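Section 5. Cleaning and Airing the Mattress

Read this section before you put on the Gililel protector for the first time, and again each time you change it.

1. Take off the pillows, the blanket and all sheets. Wash them separately from the protector.
2. Open the window and leave the door open also.
3. Vacuum the top of the mattress from the head to the foot. Go slowly along the stitching, where dust collects.
4. Vacuum the sides and the piped edge with the narrow nozzle.

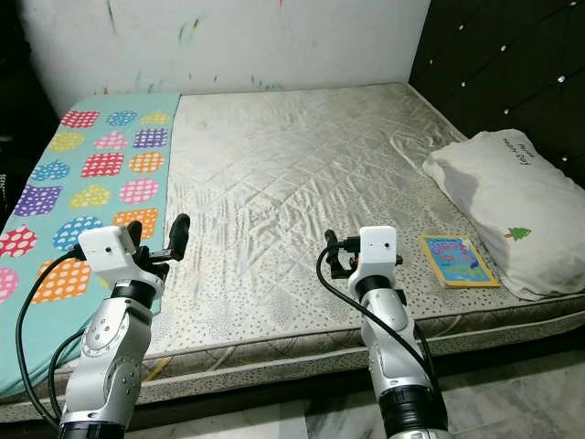 Uthai Ratanaporn wrote to us that in the rainy months he waits a full night before he covers the mattress, and that eight hours was never enough in his house in Ilau. We agree with him. If your room is humid, please wait longer than this guide says.

5. For a stain, mix a little mild soap in cool water. Press with a damp cloth, do not rub.
6. Press again with a dry towel and let the air do the rest.

Caution: Do not pour water on the mattress. Do not use bleach.

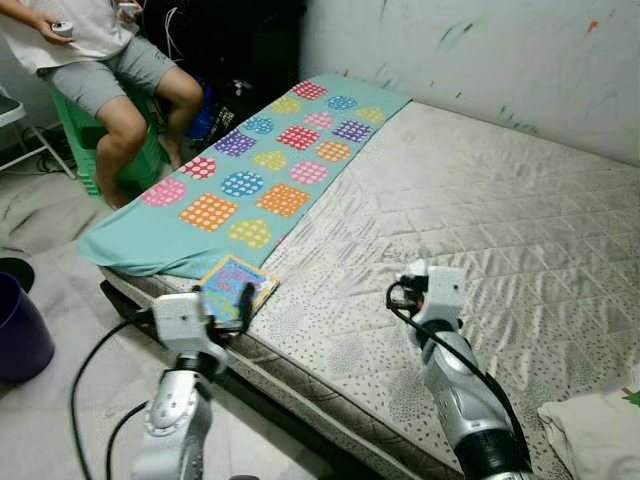 Old stains need patience, and you may have to repeat steps 5 and 6 on another day. Work from the outside of the stain to the center, and change the cloth when it looks dirty. Keep the water on the floor and never on the bed; a plastic bucket like the dark purple one is suitable. A plastic stool next to the bed will save your back.

Note: The protector can be washed at up to 94°F. Do not iron it. For fitting the corners, go to Section 8.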